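Domestic Plumbing, Unit 3: Waste Pipes and Traps
Handout for October

Read this before the practical. Bring it with you, along with your safety glasses and the Unit 2 worksheet if you have not yet handed it in.

What a trap does

Every basin, bath and sink has a trap between the waste outlet and the pipe that leads to the drain. A trap holds a small amount of water. This water seal stops foul air coming back into the room. If the seal is lost, the smell is usually the first thing the householder reports.

A seal can be lost in several ways. In self-siphonage, a full basin empties quickly and the plug of water drags the seal along behind it. Induced siphonage is caused by water from another appliance passing the branch. Seals also dry out in rooms that are seldom used, such as a spare shower room.

Pipe sizes and falls

A basin waste is normally 32 mm and a sink or bath waste 40 mm. Long runs of 32 mm pipe are a common cause of self-siphonage. Lay the pipe to a steady fall. Too little and it silts up, too steep and the risk of siphonage goes up. 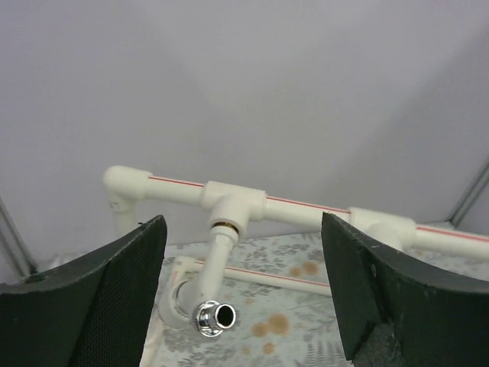
Support the pipe with clips at regular spacing. Plastic waste pipe sags if the clips are too far apart, and a sag holds dirty water. Allow for expansion on long straight runs.

Jointing

Push-fit joints have a rubber ring. Cut the pipe square, take off the burr, chamfer the end and use silicone lubricant. Solvent weld joints are permanent, so dry fit the whole run and mark it first. Do not mix fittings from different systems. The Biltis and Kakell fittings in the store look alike but do not seal properly with each other.

Case study

The Steinbach flats have 219 basins on shared stacks. Complaints of smells came mainly from the top 2 floors. Read the survey sheet and write up to 2 pages on the likely causes and what you would check first.

Worksheet 3 is due at the start of the next practical, 9.15 am.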